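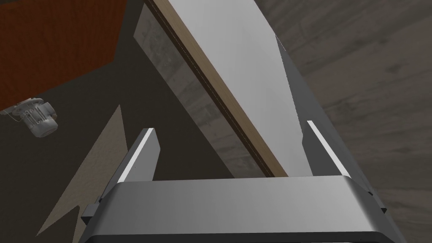 Can I freeze sourdough starter and still bake with it later?
A small portion survives in most freezers for a few months, but it needs several feedings before it can raise a loaf again.

Tatlow Bread Forum > Starters and Levain > Freezing a starter before a long trip

ryecorner
Posted Oct 21, 2023
Thank you for the short answer on top, but I would like to hear from people who did it themselves. I will be away for 90 days and my neighbor does not want to feed a jar. My starter is half rye, half white flour, and I keep it rather stiff. Should I freeze it as it is, or make it more liquid first? Please excuse my English, I learned my baking words from old cookbooks.

Dirnis_oven
Freeze it stiff. Feed it, wait until it begins to rise, then put 4 tablespoons in a small bag and press it flat. I did this in May and it came back on the third day. The smell was a little like nail polish at first, then normal.

crumbly2050
I don't agree with freezing at all. Dry it. Spread it thin on baking paper, leave it on the counter until it breaks like a chip, and keep the flakes in a jar. My freezer lost power once and everything in it was soup. The flakes on the shelf did not care.

Dirnis_oven
Drying is fine if your kitchen is dry. Mine is not. I tried it twice and both times I got mold on one corner.

crumbly2050
Then it was spread too thick.

Dirnis_oven
It was so thin that I could read the newspaper through it.

ryecorner
Please, both ways are interesting to me! My kitchen is quite humid too, we live next to the river. Can rye also be dried? I am afraid it becomes like glue.

uvaseck_miller
Rye dries well, only slower. But for 90 days I would do neither. Make a very stiff piece, almost like pasta dough, roll it in flour, and put it in the back of the fridge in a jar with the lid not fully closed. I have left mine this way for 14 weeks. The outside was gray and hard – I cut it away and fed the soft part in the middle.

crumbly2050
Gray is where I would stop and throw it out.

uvaseck_miller
Gray and dry is only old flour. Pink or orange, or with fur, goes to the trash, of course.

ryecorner
I have now decided to do the fridge way, and also freeze one flat bag. When I am back, do I feed with rye only, or with the usual mix?

Dirnis_oven
Rye only for the first two feedings, with lukewarm water. After that, your mix. Write the date on the bag, or you will find it next year and think it is pancake batter.

ryecorner
Thank you all. The bag is in the freezer, under the peas. I will write again when I have baked the first loaf from it.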